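Sunday, open day at Tevmont

Writing this up before I forget the lot. Doors at ten and people already on the stairs! We had the Garside bench in the side room and the cloth work in the big one, and I spent most of the day hopping between the two with a roll of tape round my wrist.

The cloth table was the busy one, which surprised me (I'd put my money on the sorting arm). We let visitors have a go with the hand-held grippers, one in each hand, and the job was to get the cloth to sit nicely on the wire rack. Everybody grabs too much of it. You want a small pinch near the corner, then let the weight do the rest, and we should say so at the start next time instead of watching folk wrestle with it. A girl of nine or ten was far better at it than I am, very annoying.

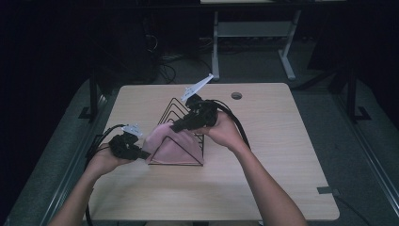
Anyway, the logging. The Flivach counter stood at 1,177 when we broke for lunch and 1,589 when we packed up, so a slower afternoon, partly my fault as I restarted the wrong machine at two and we lost a good while getting the clocks to agree again. Must label those two boxes. Total across both rooms was 2,595, and I haven't checked how many of those are duds – a fair few, I'd guess, going by the giggling.

Questions I kept getting: does it get tired, what does it cost, can it do duvet covers. Somebody from Lalitness asked a much better one about thin fabrics sticking to the pads and I waffled. Need a proper answer, will ask round.

For next time: 3 spare batteries (we ran on one), lower stools for the kids, and the sign by the lift wants to be twice the size. Also somebody has walked off with my good screwdriver, the yellow one, so if it's in your drawer please put it back.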